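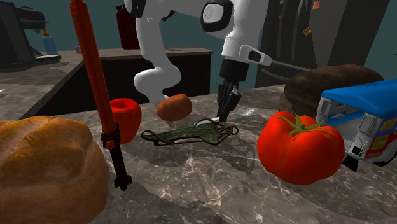 Learning > Young Makers > Clubs and Projects > How a Robot Learns to Tidy a Kitchen

How a Robot Learns to Tidy a Kitchen

An explainer for readers aged 7 to 11

14 shares | 3 comments

The Forketton Junior Robotics Club meets after school in the upstairs room of Forketton Library. Its members are between 9 and 11 years old. This year their project is called the Kitchen Helper. The aim of the project is to write instructions that let a robot arm pick things up from a kitchen worktop and put them where they belong.

The kitchen in the project is not made of wood and stone. It exists inside a computer. This page explains how that works, what the members do each term, and some of the words they use.

What is a simulation?

A simulation is a copy of something, made by a computer. Many games contain simulations. When a ball in a game rolls down a hill, the computer has worked out how fast it should go and which way it should turn.

The club's kitchen is the same kind of thing. It has a marble worktop, a blue-green wall, a fridge with magnets on the door and a robot arm. The arm and the objects near it even have shadows. The computer has to work out where each shadow should fall, just as it has to work out where each object is.

The program the club uses is called Zavik. Members type their instructions on the left of the screen and watch the arm carry them out on the right. If something goes wrong, they press the reset button and every object goes back to its starting place.

Why do engineers use simulations?

A real robot arm is heavy and costs a great deal of money. If it is given a wrong instruction, it may knock something over, or bump into the table and damage itself. In a simulation, a mistake does no harm. A member can try the same movement 100 times in one afternoon, change one number, and try it again.

Engineers who build robots for factories and hospitals also test their ideas in this way. They still have to try the real machine afterwards. A simulation is never exactly the same as the real world, and small differences can matter.

What are the parts of a robot arm?

A robot arm is a little like your own arm. It has stiff parts, called links, and places where it bends or turns, called joints. Your arm has a shoulder, an elbow and a wrist. Some robot arms have six joints, and some have more.

At the end of the arm there is a tool. The one in the Kitchen Helper project is a gripper with two black fingers. The fingers stay side by side as they open and close, so it is known as a parallel gripper. Try holding out your thumb and first finger with the tips pointing at the floor, then bringing them together. You will find that you can pick up a pencil in this way, but a football is quite impossible.

Why is there such a mixture of objects?

In the club's kitchen there are loaves of bread, an apple, a potato and a large tomato. There is also a toy bus with a blue roof, and a green face mask with a pattern of leaves. Few people would keep all of these together on a worktop at home.

The mixture is useful because each object sets a different problem.

The apple and the tomato are both red and both shiny. A robot that only looks for "something red" may choose the wrong one. The members have to teach it to look for something else as well, such as the green star shape on top of the tomato.

The potato is smooth and oval. If the fingers close too near one end, it may slip out.

The face mask is flat, and has loops for the ears. A gripper that comes down from above has very little to hold. Members usually find this the hardest object of all.

The large loaf may be too wide for the fingers to fit round. One group decided to push theirs along the worktop, and this was allowed under the rules of the project.

How do the members tell the robot what to do?

A robot does not understand "please put the apple away". It needs a set of small steps in the right order. A set of steps like this is called an algorithm. The first algorithm that members write is usually something like this:

1. Open the gripper.
2. Move the gripper until it is over the apple.
3. Move down.
4. Close the gripper.
5. Move up.
6. Move to the fruit bowl place.
7. Open the gripper.

It looks simple, but each line hides a question. How far down is far enough? How tightly should the fingers close? What should the robot do if the apple has rolled away? Members talk about these questions in pairs before they begin to type.

Cillian Foley, aged 10, worked on the third step for most of January. "Our gripper kept stopping in the air above the potato," he said. "Then we changed it, and it tried to go through the worktop. We had measured from the floor when we should have measured from the counter."

A mistake in a program is called a bug. Finding bugs and mending them is called debugging. Each pair keeps a bug book, in which they write down what happened, what they think caused it, and what they changed.

Who does what?

The members work in small teams, and the jobs change each half term so that everyone has a turn.

The driver types the instructions.
The navigator reads the plan aloud and checks each line.
The recorder writes in the bug book.

Vaida Ots has led the club since it began. She asks that the driver should not touch the keyboard until the navigator has read out the whole plan. Hazel Dvorak, who was a member herself and is now at secondary school, comes back to help new teams with their first programs.

What is the Fistora Challenge?

In the summer term, the club takes part in the Fistora Challenge, a competition for junior clubs. Each team is given a kitchen it has not seen before, with the objects in new places. The team has one morning to prepare its program. The judges then run the program and watch what the arm does.

Points are given for every object that reaches the correct place. Points are taken away if an object falls on the floor. There is a separate award, the Kinoshita Cup, for the clearest bug book. A team can win it even if its robot does not move a single object.

Last summer Tarmo Ramanauskas and his partner came second in the cup. Their arm had put the toy bus in the fridge. They had written down exactly why - two labels in the program had been swapped - and the judges praised the careful way they had looked for the cause.

Try it at home

You do not need a computer to think like a robot programmer. Ask a grown-up or a friend to be the robot. Put a few safe, unbreakable objects on a table. The robot must close its eyes and may use only a thumb and one finger of one hand.

Give your robot one instruction at a time, for example "move your hand forward a little" or "close your fingers". The robot must do exactly what you say and nothing more. See whether you can get one object into a bowl. Then swap places.

Afterwards, talk about which words caused trouble. Was "a little" the same distance for both of you?

Words to remember

Algorithm: a set of steps in the right order.
Bug: a mistake in a program.
Gripper: the part of a robot that takes hold of things.
Joint: a place where a robot arm bends or turns.
Link: a stiff part between two joints.
Simulation: a copy of something, made by a computer.

Joining the club

New members are welcome at the start of each term. No experience of programming is needed. A parent or guardian should collect a form from the library desk and return it to Urmas Lapiņa, who keeps the list of places. Sessions end at 5.15 pm, and members must be collected from the upstairs room.

3 comments | Share this page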